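Search this site Go

Bowl, Cloth, Repeat: what I learned writing the tracking software for our hand-held grippers

Student project report, robotics software stream
By Tsion Yimer

So when Minoru and I picked our project we both wanted the fun part, which is the policy that learns to do the task. We got the boring part instead – turning demos from hand-held grippers into clean trajectories that a policy could learn from. I grumbled for a week. By November I'd decided it was the best bit of the whole thing, and Minoru still thinks I'm making that up.

What we were trying to do

Our group calls the whole pipeline Bridasach. You pick up two grippers, do a task with your own hands, and the software works out where each gripper was and how open its jaws were. My piece is called Frei. It takes the video, finds the marker cubes on top of the grippers, and spits out a position and orientation for each hand. Minoru's piece, Vostalell, takes my output and smooths it, lines up left and right in time, and chops it into episodes.

First go at it

My first version was pretty naive. I detected every marker in every image, solved for the pose from whichever one looked biggest, and called it done. It ran fine on my desk and fell to bits on real demos. When you turn your wrist, the biggest marker changes from one side of the cube to another, and if your cube model is even a little off, the pose jumps. Our left hand was teleporting a couple of centimetres every time somebody reached for something. Guilan Meng looked at my plots and asked if the demonstrator had hiccups (fair enough!).

The fix was to solve for the whole cube at once, using every corner I could see from every visible side. I also had to redo the cube calibration properly, which took me an entire Thursday and a lot of tea.

The other bug was sillier. I'd stored the marker IDs in one flat list, so the code had no idea which cube an ID belonged to. With the hands far apart my guess-by-position trick worked okay. Bring them close together over the same bit of table and left and right would swap, and Vostalell would happily smooth the swap into a lovely curve that no human arm could do. Now each cube has its own ID set in a config file, and anything that isn't on the list gets thrown out before the solver even sees it.

Cloth is rotten

We started with rigid things and moved on to a cloth and a bowl. Cloth is rotten to work with because the jaws never close to the same width twice, so my old "is it holding something?" check (a single threshold, I know) was useless. Minoru swapped it for one that looks at how the width changes over a short window, and that's much better, though it still gets confused by a slow pinch.
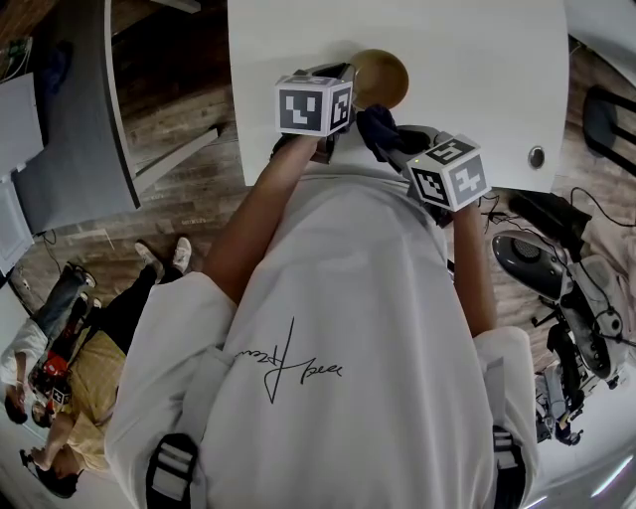
Bowl-and-cloth task from overhead, with a marker cube on each gripper and the cloth pinched in the right one.

How it went

We recorded 1,000 episodes all up. Frei and Vostalell between them passed 840 straight through. Another 55 were usable once I'd trimmed the start by hand, and the rest we binned. Of the bad ones, the most common problem was a sleeve or forearm over a cube for too long. I did try filling those gaps with a straight line between the two good poses and it looked terrible, so please don't.

What I'd do next: use the motion sensor to carry the pose through short gaps, write the unit tests first for once, and make the replay viewer colour the left and right paths differently. Lorna Crichton, our supervisor, asked for that last one in our second meeting and I still haven't done it. Sorry Lorna.

Comments (3)

Ibrahim Mohammed: Good read. Did you try weighting the corners by viewing angle? Markers seen nearly edge-on gave us awful noise on the Fullside project.

Tsion Yimer: Not yet! Right now I just drop anything past a cut-off angle. Weighting sounds nicer, will give it a go.

Guilan Meng: I stand by the hiccups comment.

Contact us | Copyright Bridasach student group | Back to top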